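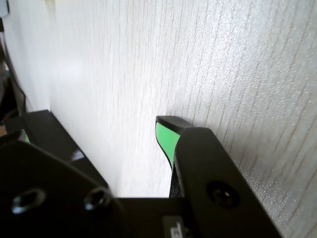 The White Wood Problem

There is a kind of surface that has crept into more and more homes over the past few years, and if you have shopped for a wardrobe, a kitchen or a bathroom cabinet lately you have met it. It is white, or nearly white. It has grain, running up and down in thin gray streaks. It is sold as warm, natural and calm, and I have spent most of the spring trying to decide whether any of those words means anything.

My interest is not neutral. I live with a white woodgrain closet, ordered from a Toledo showroom called Radov after a visit that lasted less than an hour. The sample was about the size of a paperback. I held it up to a window, said it looked fine, and signed for 271 dollars' worth of doors. What I had approved and what got installed were the same product, and they looked nothing alike.

On the small sample, the grain was a pleasant texture. Across full-height doors it became a pattern, and once I saw it as a pattern I couldn't stop seeing it. The salesperson had told me the streaks would "disappear into the room." They do, at noon, from straight on. In the evening, with one lamp going and the doors seen from the side, every line comes up, and the near end of the closet sparkles slightly while the far end goes flat and milky. It looks like two different finishes that happen to share a hinge.

The trade has an answer for this, and the answer is that I am describing depth. Older white doors were smooth and showed each fingerprint. A textured face breaks up the light, hides smudges and feels more like timber under the hand. I accept the part about smudges. My closet does hide them, at least until a low sun comes across the room. Then the prints around the handles are as plain as they would be on a window.

Cleaning is where the sales talk and my own experience part company. The leaflet that came with my doors recommends a damp cloth and says nothing else. It doesn't say which way to wipe. I wiped in circles, as most people would, and left lint sitting in the grooves. Wiping up and down, along the grain, works better, and a second pass with a dry cloth works better still. That makes two cloths and a rule about direction for something advertised as wipe-clean. It's hardly a burden, but I would like to have known.

Then there is the question of what the grain is for. Painted oak shows its grain because there is oak under the paint. On a manufactured door, the grain is there because somebody chose it, and it could as easily have been linen or concrete. I don't think that is a scandal. People have been faking wood for centuries, often beautifully. But the good fakes tried to look like a particular tree. The current white ones look like no tree I can name, and the catalogs get around this with invented words. Radov's is Rirnoma. I asked in the showroom what it meant and was told it was "sort of a Nordic ash feeling."

Prices don't help much. At a Flomham builders' merchant's clearance in May, I saw a plain white door for 49 dollars and a textured one of the same size, from a line that looked very close to mine, for almost 200. The counter staff couldn't point to a difference in the core, the hinges or the warranty. The dearer one was a nicer object, I'll give it that. Whether it was four times nicer is something I still argue about with myself in the parking lot of every furniture store I visit.

To be fair to the stuff, it has held up. The edges on my doors have not lifted. A corner that took a knock from a suitcase shows nothing. The texture forgives the small scratches that ruined the glossy cupboards I had before, and guests tend to like it. One ran a hand down the door and asked what kind of wood it was, which I suppose is the whole idea.

If you are thinking of buying, ask to borrow the biggest sample they have, a full door if they'll let one out. Lean it where it is going to live and leave it there until dark. Stand beside it as well as in front of it, close enough that your shoulder almost brushes the wall, and turn the lamps on one at a time. Pay attention to what happens to the lines when the light comes from the side. If there will be several doors in a row, ask whether the grain repeats, and where. My showroom didn't know. I found out on the first night, lying in bed, when I spotted the same little forked streak on two neighboring doors at exactly the same height.

I have hung a bathrobe over one of them.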